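Community Hall Hire at the Drusbridge Recreation Centre: Booking Practices and Demand

Submitted by Nuria Dinsa
Supervisor: Marlene Girard
December 30, 2025

1. Background

The Drusbridge Recreation Centre offers its main hall, the Vuorinen Room, for private functions outside program hours. This report examines how hire requests are received, confirmed and invoiced.

2. Method

Booking records for one financial year were reviewed. The centre received 129 applications, of which 21 were withdrawn before a deposit was paid. Hire fees for the hall totalled $2,790 in the final quarter.
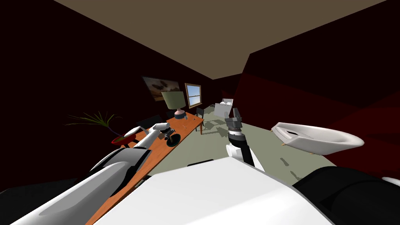
Applications were grouped by purpose of hire. Family celebrations formed the largest category, followed by club meetings and rehearsals.

3. Findings

Applicants who did not state a finishing time on the form generally required a second enquiry from the office. In 3 cases the cleaning bond was returned late. The cancellation terms appear only on the reverse of the paper form and are absent from the online version.

4. Recommendations

The finishing time should be a mandatory field. Cancellation terms should be published at the centre's front counter and on its website.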